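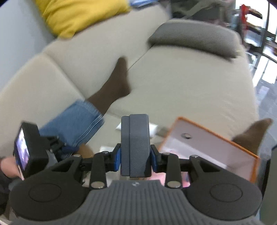 Radwa Ouazzani wanted to know why Clulthorpe needs another repair night when the first one had a line out the door and half the people went home with nothing fixed. Fair question. She put it to us in writing, and the answer is more hours, more benches, and a booking sheet this time.

FOR IMMEDIATE RELEASE, December

**Farar and Storkari to run winter repair nights at Abdel Hamid hall**

Household stuff only. Lamps, radios, toasters, zippers, torn coats, soft toys, chairs with a bad leg. No microwaves, no gas heaters. Doors at 6 p.m., last item taken in one hour before close.

Farar is paying for parts up to $50 per item. Anything over that, you get a call first. Storkari is lending benches, lights and the sewing machines, plus 2 people who know how to use them.
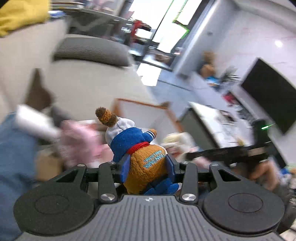 Booking is by phone or at the front desk, one item per household to start with. Second items go on a waiting list and get looked at if theres time. Bring the charger or power cord, please. Bring the screws too if you already took it apart.

"Last time we ran out of thread before we ran out of coats," said Ehab Ramadan, who is handling intake. "I have ordered a lot more thread."

The nights are free. A donation jar will be by the door and goes toward spare parts for the spring round, dates to be confirmed.

Deming Cui will run a short class on changing a plug and sewing on a button, same hall, same evening. No need to book for that one, just turn up. Kids welcome with an adult.

Parking is behind the hall, enter from the side street. The front steps are being redone so use the ramp.

Press contact: Ailbhe Mac Giolla, Farar, ext. 2791. Photos and interviews on requst, mornings are best.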